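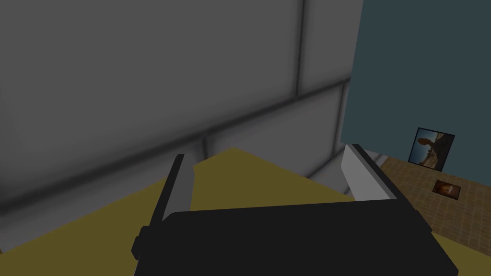 からし色の台面と、指を開いたグリッパー(CG)

2020-05-09 工房ノート 黄土色の亜麻仁油塗料、練りと試し塗り

朝のうちは曇り、昼から窓を開けていられるくらいの陽気になった。塗料を練るにはちょうどいい日だと思って、ずっと先延ばしにしていたPlevierの作業台用の黄色に、ようやく手をつけた。先に書いておくと、色はほぼ決まったけれど、乾きと艶にまだ納得がいっていない。長くなると思うので、急いでいる人は終わりのほうの「次にやること」だけ読んでもらえれば足ります。

そもそもの注文の話から。Plevierの奥の部屋に入れる作業台を、からしに少し灰を落としたような黄色にしてほしい、というのが一月に受けた話だった。明るい黄色は困る、でも茶色と呼ばれるのも困る、という注文で、電話口で「古い辞書の小口みたいな」と言われたときは正直なところ頭を抱えた。それでも色の言葉というのは、こちらの頭の中でしばらく転がしておくと、だんだん形になってくるものらしい。古い辞書の小口は家に帰って本棚で確かめた。たしかに黄色でも茶色でもない、手の脂を吸ったような鈍い色をしていた。

顔料はMontesの黄土を使った。棚に二袋あって、一つは前の冬の残り、もう一つは新しく届いたロット301。同じ名前で売られていても土は土なので、袋が変われば色も変わる。並べて皿に出してみると、古いほうがわずかに赤く、301のほうが緑に寄っている。注文の色には301のほうが近い。古いほうは捨てずに、口をきちんと折って「赤め」と書いて戻した。前にこの一手間を省いて、次に開けた人(私です)がひどい目にあったので。

油はCurnenの煮亜麻仁油。缶の縁に膜が張っていたから、混ざらないように竹べらでぐるりと切って取り、目の細かい布で漉した。この膜をそのまま押し込んでしまうと、あとで塗面に小さなぶつが残る。漉した油は思ったより色が濃く、蜂蜜の手前くらい。黄色の塗料に使うぶんにはむしろ都合がいい。

ここで毎度の注意を書いておきます。油を拭いた布は丸めて置かないこと。今日も漉し布と拭き布は水を張った蓋つきの金物缶に沈めた。亜麻仁油の布は放っておくと自分で熱をもって、火になることがある。慣れた人ほど「ちょっとだけ」と台の隅に置くので、慣れた人ほど読んでください。私も昼に一度、無意識にポケットへ突っ込みかけて、自分でぎょっとした。

さて練り。顔料を253グラム量り、大理石の板の上に山にして、真ん中をくぼませて油を少しずつ落とした。初めはへらで切るように混ぜる。粉っぽいところが残っていても焦って油を足さず、へらの腹で押しつけるようにしていると、ある瞬間からふっとまとまりはじめる。そばがきを練るときの感じにとてもよく似ていて、毎回この瞬間が好きで塗料を自分で練っているようなところがある。買えば早いのはよくわかっているんですが。

まとまったらガラスの練り棒に替える。八の字を描きながら、板の端まで広げては真ん中に集め、また広げる。これを30分。音が変わるまで、と昔教わったとおりに耳を澄ましていると、たしかにざりざりいっていたのが、しゅうしゅうと湿った音になってくる。今日の301は粒がやや粗いのか、音が変わるのがいつもより遅かった。途中で一度、爪の先につけてこすってみたら、まだ砂の感じがあった。腕が疲れたので窓際で麦茶を飲み、戻ってもうひと回し。二度目の爪の試しではほとんど引っかからなくなった。

途中でAmirul Jugahさんが様子を見に来て、練りを代わってくれた。この人の練り方は私より力が抜けていて、棒の重さだけで板の上を滑らせていく。私はつい上から押してしまうので、板の真ん中ばかりが細かくなって、端に粗いものが残る。言われてみればその通りで、端をすくって光に透かすと、つぶつぶが見えた。「押すと逃げるんですよ」とのこと。次は最初からそのつもりでやる。教わったことを忘れないうちに書いておきます。

色の調整に移る。黄土だけでは、乾く前の段階で思っていたより明るく、日向の砂のような色になった。これに鈍さを足したい。候補は三つで、黒をごく少し、緑土を少し、それから生のアンバーを少し。小皿に取り分けて順に試した。

黒(骨炭)を足したもの。入れた量は耳かき一杯にも満たないのに、すぐ緑に転ぶ。黄色に黒を混ぜると緑っぽくなるのは知っているつもりでも、目の前で起きると毎度驚く。オリーブ色に寄って、これはこれで美しい。注文の色からは少し行きすぎかなと思いつつ、試し板には塗っておいた。

緑土を足したもの。色はおとなしく沈んでくれるけれど、塗ると透ける。下地の木目が出てしまい、面としての落ち着きがない。棚や小箱ならいいと思う。作業台の天板には心もとない。

生アンバーを足したもの。温かく沈んで、いちばん「辞書の小口」に近い。ただ、量を少し間違えるだけで途端に茶色になる。茶色と呼ばれるのは困ると言われているのだから、踏みとどまる加減が要る。

結局、アンバーを主にして、最後に黒をへらの角でちょんとつけたくらい足したところに落ち着いた。Amirulさんにも見てもらったら、「カレーの鍋を洗い忘れた翌朝の色」と言われた。褒め言葉だそうです。Plevierに出す色見本の札にはそうは書けないので、鈍い黄、とだけ書いた。名前はまた考える。

試し塗りは、ブナの端材にした。下地は番手を順に上げて研ぎ、水で一度毛羽を立ててからもう一度軽く研いだもの。刷毛は豚毛の古いほう。新しい刷毛は毛が抜けるし、何より腰が強すぎて筋が残る。古い刷毛は先が丸く減っていて、粘りのある塗料を薄く伸ばすのに向いている。この刷毛はもともとWilellの閉店のときに一箱まとめて譲ってもらったもので、柄の塗りがはげて誰の手にもなじむ形になっている。残りが少なくなってきたので、どうか洗わずに帰らないでください。お願いします。

塗り方について覚え書き。亜麻仁油の塗料は、とにかく薄く。水性の塗料の感覚で置いていくと必ず厚くなる。厚いところは表面だけ先に乾いて、中がいつまでも柔らかく、しまいに皺が寄る。端材の左半分はわざと厚めに、右半分はこれ以上伸びないというところまで伸ばした。塗った直後の見た目は左のほうが断然いい。つやつやとして色も深い。右はかすれて頼りなく、木がまだ透けている。ここで我慢できるかどうかで仕上がりが決まると思っているのに、私は今日もつい右に足しそうになった。

乾きはまだわからない。夕方に指の背でそっと触れたら、右はもう少しで指につかなくなりそうな手応え、左はべったり。明日の朝にもう一度触る。風を通すのが大事なので、乾燥棚の扉は開けたままにしてあります。閉めないでください。埃が心配な人は、扉を閉める代わりに床に水を打ってください。

艶の話。最初に「納得がいっていない」と書いたのはここです。Plevierの部屋は大きな窓に向いていて、天板に光がまともに当たる。艶が強いと、紙を広げて作業する人の目にまぶしい。かといって、つや消し剤は使いたくない。粉っぽくなって、手の脂の跡が目立つ。そこで、完全に乾いてから番手2000の耐水研磨紙に油を含ませ、さっとなでて艶を落とす方法を考えている。前に小さな盆でやったときは、しっとりした具合になってよかった。天板ほどの広さでむらなくできるかどうかは、やってみないとわからない。研ぎ目の向きは木目に沿わせること。盆のときに一か所だけ横に動かしてしまい、夕日が当たるたびにそこだけ光って、今でも見ると悔しい。

蜜蝋を薄く引く案もある。手触りはいいし、艶も柔らかい。けれども作業台なので、いずれ糊や絵の具がこぼれるでしょう。蝋が乗っていると、あとで塗り直すときに塗料をはじいてしまう。長く使ってもらうものだから、塗り直しやすいほうを取りたい。この点は先方にも一度きちんと話しておいたほうがよさそうです。

ついでに、余った塗料の始末について。練り上がったものの残りは、小瓶の口いっぱいまで詰めて、上に油を一筋垂らし、油紙を落とし蓋のように貼りつけてから閉めた。空気が残っているとそこから膜になる。ラベルには顔料のロットと油の名前と、混ぜた色を書いた。瓶の蓋の裏にも同じ色をちょんとつけてある。これは見習いのころからの癖で、ラベルがはがれても蓋を見れば何色かわかる。乾くと少し暗くなるので、蓋の色と中身の色は同じに見えないかもしれませんが、間違いではありません。

道具を洗うのに思いのほか時間がかかった。ガラスの練り棒と大理石は、まず端切れで油気を拭き取り、それから糠を振ってこする。糠が油を吸って、ぽろぽろとまとまって落ちる。そのあと石鹸。糠がもう残り少ないので、誰か米屋に寄ることがあればもらってきてください。石鹸だけでも落ちるけれど、大理石の細かい傷に黄色が残る。今の板にも、よく見ると歴代の色が染みていて、端のほうの青は私が来る前のものだそうだ。

棚を片づけていたら、過去の試し板が束になって出てきた。30枚以上あって、紐でくくってあった。裏に鉛筆で配合が書いてあるものと、何も書いていないものがある。書いていないもののなかに、今日の色にとても近い一枚があって、しばらく眺めていた。少し赤いけれど、艶のおさまり方がまさにこうしたいという具合で、どうやったのか知りたくてたまらない。字が残っていないということは、おそらくその人は自分で覚えているつもりだったのでしょう。この板に見覚えのある人がいたら、ぜひ教えてください。窓の脇の釘にかけておきました。

それで思ったのは、試し板の裏には必ず書くということ。配合のほかに、油の様子、塗った日の天気、刷毛、どのくらい伸ばしたか。今日のぶんは三枚とも書きました。鉛筆で、木口に近いところに。油が染みるとボールペンの字はにじんでしまうので鉛筆がいい。

次にやること。
・明朝、試し板の左右を指の背で触って乾きを見る。左に皺が出ていたら、捨てずに悪い見本として残す。
・右半分に二度目を塗る。一度目が乾いてから。急がない。
・アンバーの量をもう少し減らした小皿を一つ作り、昼の窓辺で見比べる。夕方の電灯の下だと全部よく見えてしまう。
・Montesに、301と同じロットがまだあるか問い合わせる。天板に加えて脚まで塗るとなると、今の袋では足りないかもしれない。途中で袋が変わるのは避けたい。
・Plevierに蜜蝋の件を相談。色見本は乾いてから持っていく。
・糠。

追記。帰りがけにもう一度、試し板を見に戻った。西日が乾燥棚の奥まで入っていて、黒を足した一枚がびっくりするほどいい色をしていた。朝と夕方でこんなに印象が違うなら、あの部屋の窓がどちらを向いているのか、先に聞いておくべきだった。電話のときに聞いたような気もするのに、一月のページをめくっても書いていない。明日いちばんに確かめます。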